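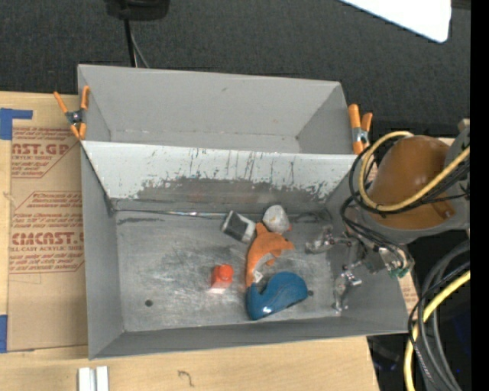
Home | News | Features | At Work | Letters | Subscribe

Can a machine tidy up yet? A morning at Pluretti
3/25/26
By the features desk

Picking things up is the part of housework that Mingxuan Fu has been thinking about for most of her working life, and she still talks about it with the air of someone describing a difficult but much loved relative. "People ask me when they can have one that does the ironing," she told me, pouring tea in the small kitchen at Pluretti, the firm in Clombridge where she has spent the last few years trying to get machines to do ordinary jobs. "And I say, let's see about putting the toys away first." She means it quite literally. An orange dolphin, soft and curled round on itself, is one of her regular test pieces, and it shares a grey metal bin with a shiny blue whale and a little box with a black face. A two-fingered gripper has to get hold of each of them without being told which is which. "The box ought to be easy, and then it tips over against the slope and you have no flat side where you wanted one. The dolphin is soft, so it forgives you a bit, but it bends. And the whale is glossy, and cameras do not love glossy."

I had come with a list of chores, as I suspect most visitors do. Could it empty a dishwasher? "Some of it, on a good day, if I'd loaded it," she said, and laughed. Folding towels? Better than it was last December, though slow enough that you would have your own pile done and be sitting down with the paper before it had finished the second one. Finding the other sock? She shook her head at that and topped up my cup.

The shop floor is a kinder place, she thinks, and it is where Pluretti earns its keep. Pereyra, a mail-order business out at Kemimbridge, has been trying one of the firm's arms on returned goods, which arrive all jumbled together and have to be sorted into trays before anybody can check them. In the first week it was given 1000 items and needed a person to step in 212 times. Mingxuan was rather pleased with that, and the people at Pereyra rather less so. "They had a woman on that bench who could do it with her eyes shut while telling you about her holidays," she said. "She's still there, I'm glad to say, and she looks after the arm now as well. She says it's like having a lad on work experience."

The second trial was longer, 4000 items, and went a good deal more smoothly, but when I asked whether the arm was quicker than a person yet she said no before I had got to the end of the question. It keeps going through lunch, and that helps the sums. It also does silly things. It will try for the same corner of the same packet over and over, missing by a hair each time, where you or I would just give the thing a nudge with a knuckle and have it on the next go. "Nudging is very clever, you know. We all do it and we never think about it. I watch my mother clear a table and I could weep."

I asked what she has at home. A vacuum cleaner of the pushing kind, she admitted, a dishwasher that leaks a little, and a drawer nobody is allowed to open. She would trust a machine with the laundry basket before the kitchen, and with the kitchen before anything belonging to her grandmother. As for dates, she has been asked for one so often that she has stopped giving them, though she did allow that a machine for clearing a playroom floor seemed to her a good deal nearer than one for making a bed. Then she rinsed both our cups, stood them upside down on the rack and went back to her bench.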